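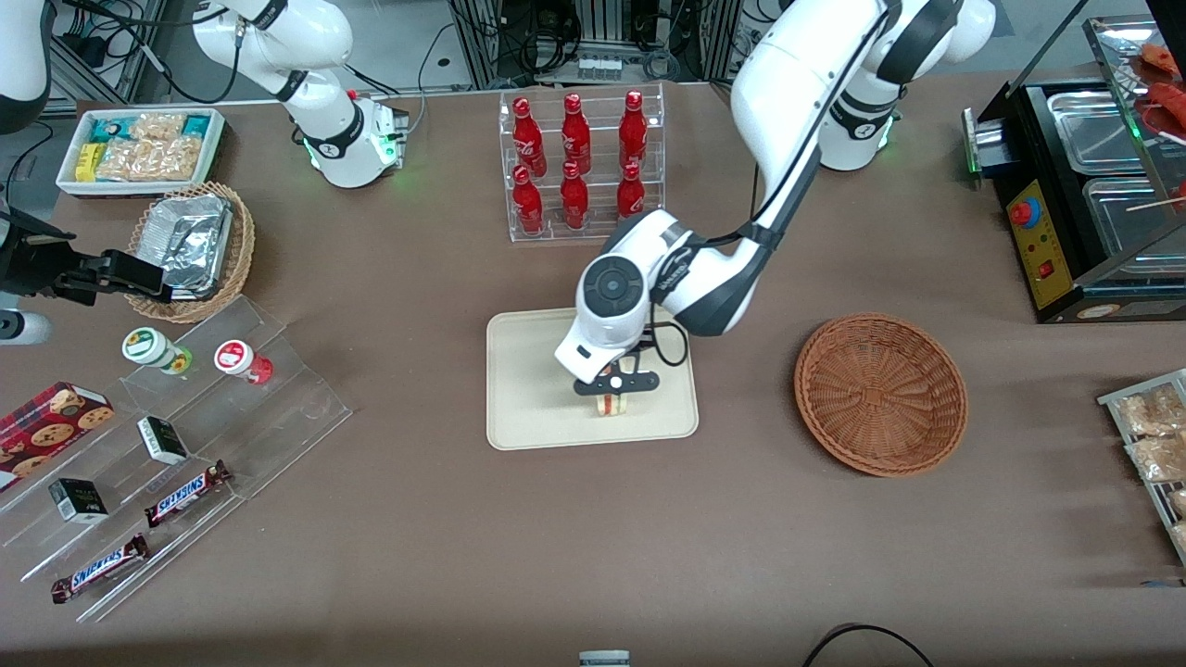

Elsie Stockdale asked, at the first reading of this section, why we should care so much about how hard a gripper squeezes when the policy already knows where to go. It was a fair thing to ask, and we have kept the question near the top because most of what follows is our attempt at answering it.

Ekier Workshop Papers > Manipulation > Soft Food Handling
By Bongani Van Wyk and Elsie Stockdale
January

4. Grip width as a learned quantity

Figure 2. Two-arm snack-counter workspace, with the left arm holding a sandwich just above the beige tray. The right arm's gripper is open at the wicker basket with the foil container.

4.1 Why the sandwich is the hard one

Readers who have followed us this far will remember that the snack-counter task asks the robot to put together a small order on a tray from whatever is on the table. Bottles and candy bars are forgiving. They have firm sides, they keep their shape, and a gripper that closes a little too far simply stops. A sandwich is another matter altogether, and we have grown rather fond of it as a test item for exactly that reason. Squeeze it too lightly and the lower slice slides away on the trip across the table; squeeze it too firmly and the filling creeps out the back, which the next camera view then has to make sense of.

In our earlier system the closing width was a fixed number for each kind of item, set by hand. This worked well enough on the day we set it, and less well on the days after. Sandwiches from the same kitchen differ from one another more than we had guessed, and even one sandwich changes as it is handled again and again over an afternoon. We first tried a longer table of widths, then gave that up and let the policy choose.

4.2 Method

The policy, which we call Nalincombe after the street our first lab was on, predicts short runs of arm motion together with a target width for each gripper. The two targets are treated separately, so that one arm can hold something delicate while the other is reaching with its fingers wide open, as in Figure 2. During training we add a small penalty whenever the width changes quickly while an item is being carried. Without it, the fingers tend to flutter — a tiny opening and closing, barely visible on video, but quite enough to work a slice of bread loose.

We also changed how the demonstrations end. Our operators, being sensible people, liked to open the gripper a little above the tray and let the item drop the last bit of the way. That is fine for a wrapped snack. For the sandwich, we asked them to pause above the tray, lower slowly, and open only after contact. The pause turned out to matter a good deal to the learned behavior, as it gives the policy a calm stretch of data in which the arm is nearly still and only the height and the width are left to settle.

4.3 Trials

We ran 32 sandwich placements with the fixed-width system and 32 with Nalincombe, using the same tray, the same table and the same starting layouts in both cases. A placement counted as a success if the sandwich came to rest on the tray in one piece, with every layer still between the slices. The judging was done by a colleague who was not told which system had been running.

The fixed-width system succeeded in 21 placements. Nalincombe failed in 4 and succeeded in the rest. Of those failures, 2 happened at the pickup, where the fingers caught only the upper slice, and 2 at the release, where the sandwich tipped as one finger came away before the other. We saw no failures during the carry itself, which is where the older system lost most of its sandwiches, and we take this as a modest sign that the penalty on quick width changes is doing its job.

4.4 What we would still like to know

To come back to Elsie's question, then: knowing where to go gets the item to the tray, and the grip decides what shape it is in on arrival. We are less sure how far this carries over to other foods. The skewered sausages on the glass display were left out of these trials, and they will probably call for a different way of holding altogether. We would also like to repeat the work with softer finger pads. Part of what we credit to the policy could perhaps be had more cheaply from the hardware, and it would be good to find out before anyone builds on our numbers.

Ekier Workshop Papers | Contact the editors | Copyright remains with the authors | Back to top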